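제4장 바닥에서 시작하는 정리: 천과 통

이 장에서 배울 것
바닥에 놓인 물건 분류하기. 천류와 용기류의 구분. 통 안쪽 점검과 닦기. 구겨진 천을 펴서 접고 담는 순서.

준비물: 마른 걸레, 물걸레, 중성세제, 빈 통 하나, 라벨과 펜.

들어가며

3장까지는 서랍과 선반이었다. 이번엔 바닥. 집이든 실습실이든 어질러진 방의 절반은 바닥 문제다. 급할 때 내려놓고, 나중에 치우려다 잊고, 그 위에 또 내려놓고. 며칠이면 발 디딜 데가 없다.

바닥 정리는 순서가 거의 전부라고 봐도 된다. 먼저 천, 그다음 용기, 마지막이 바닥 닦기. 순서를 바꾸면 같은 자리를 두 번 닦게 된다. 실습 시간은 짧으니 이것만은 외워 둘 것.

천을 먼저 집는 까닭은 간단하다. 천 밑에 작은 물건이 숨는다. 단추, 동전, 집게, 머리핀. 한꺼번에 끌어안아 들면 와르르 쏟아진다. 한 장씩, 가장자리를 잡고 천천히 든다. 밑을 확인한다. 그리고 옆으로.

용기는 비었는지부터 본다. 빈 것은 안쪽을 위로 해서 밝은 곳에 둔다. 겉만 보고 깨끗하다고 넘기는 학생이 매 학기 나온다. 크림색이나 흰색 통은 특히 안쪽 바닥을 봐야 한다. 밝은 색일수록 얼룩이 잘 보이니 점검 연습용으로는 오히려 좋다.
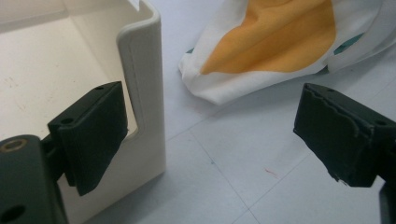

사진 출처: 솜사이드(Somside) 생활정리 자료실, 2020년 3월 1일 일요일

밝은색 바닥, 크림빛 흰색 플라스틱 통, 구겨진 흰 천. 천에는 주황빛 도는 노란 부분이 크게 있다. 통 안쪽 바닥에는 옅은 갈색 점과 얼룩이 조금 흩어져 있는데 왼쪽이 더하다. 이 정도 상태의 통을 그냥 써도 될까? 답은 담을 물건에 따라 다르다. 공구나 전선이라면 마른 걸레로 한 번 훔치고 써도 무방. 천을 담을 거라면 안 된다. 얼룩이 옮는다. 반드시 닦고 말린 뒤에.

4.1 통 점검

통을 볼 때는 세 군데. 안쪽 바닥, 모서리, 테두리. 테두리가 둥글고 두꺼운 통은 손에 잡기 편한 대신 테두리 밑에 먼지가 낀다. 손가락으로 훑어 보면 금방 안다.

닦는 법. 마른 걸레로 부스러기부터 턴다. 물걸레에 중성세제를 조금 묻혀 안쪽 바닥을 닦고, 모서리는 걸레를 접어 뾰족하게 만들어 민다. 헹군 걸레로 한 번 더. 거친 수세미는 쓰지 않는다. 플라스틱에 흠집이 나면 그 틈에 때가 끼어서 다음번엔 더 안 지워진다. 남는 얼룩은 세제 푼 물을 부어 30분 두었다가 다시 닦아 볼것. 그래도 남으면 변색으로 보고 용도를 바꾼다.

말릴 때는 비스듬히 기대어 둔다. 엎어 놓으면 안쪽 습기가 못 빠진다.

4.2 구겨진 천 다루기

구겨진 천은 접기 전에 편다. 당연한 말 같지만 실습에서 제일 많이 빼먹는 단계다. 뭉친 채로 반을 접으면 부피가 그대로라 통에 몇 장 안 들어간다.

두 모서리를 잡고 가볍게 턴다. 평평한 곳에 놓는다. 손바닥으로 가운데서 바깥으로 민다. 무늬나 색이 있는 천은 어느 면을 밖으로 할지 먼저 정한다. 색 부분이 위로 오게 접으면 나중에 통을 열었을 때 찾기가 쉽다. 흰 천만 여러 장 쌓아 두면 다 똑같아 보여서 결국 전부 꺼내게 되니까.

색이 원래 무늬인지 물든 것인지 헷갈릴 때가 있다. 뒤집어서 뒷면을 보고, 가장자리가 또렷한지 번졌는지 본다. 그래도 모르겠으면 따로 둔다. 깨끗한 천과 섞지 말것.

4.3 담기와 표시

세워서 담는다. 눕혀 쌓으면 아래 것을 꺼낼 때 위가 무너진다. 통 높이에 맞춰 접는 폭을 정하고, 통이 꽉 차기 전에 멈춘다. 손이 들어갈 틈은 남겨야 한다.

라벨은 옆면에. 뚜껑에 붙이면 쌓았을 때 안 보이고 뚜껑이 바뀌면 내용도 틀린다. 글자는 크게, 단어 하나로 충분하다. "수건", "덮개", "걸레". 자세히 쓰려다 결국 안 쓰게 되는 경우가 많다.

통을 새로 살 필요는 없다. 실습 예산은 조별 4000원으로 잡혀 있고 라벨과 펜을 사면 거의 끝난다. 집에 있는 통을 가져와도 된다. 단, 식품을 담았던 통은 냄새 확인 후에.

준비 활동

가. 자기 방 바닥에 있는 물건을 천과 용기, 그 밖의 것으로 나누어 공책에 적는다. 치우지 말고 적기만 한다.
나. 빈 통 하나를 골라 안쪽 바닥, 모서리, 테두리 상태를 적는다. 얼룩이 있으면 위치와 색까지.
다. 구겨진 천 한 장을 펴기 전에 접어 보고, 편 뒤에 다시 접어 본다. 두께를 자로 재서 비교한다.
라. 위 결과를 200자 안팎으로 정리해 다음 시간에 제출한다. 조원끼리 바꿔 읽고 빠진 항목은 서로 표시해 줄 것.

용어

용기류: 물건을 담는 통, 상자, 바구니를 통틀어 이르는 말.
세워 담기: 접은 천의 접힌 선이 위로 오도록 나란히 꽂아 넣는 방법.
변색: 닦아도 돌아오지 않는 색의 변화. 때와 구별한다.

다음 절에서는 천의 크기별 접기 폭을 다룬다. 자를 꼭 가져올 것.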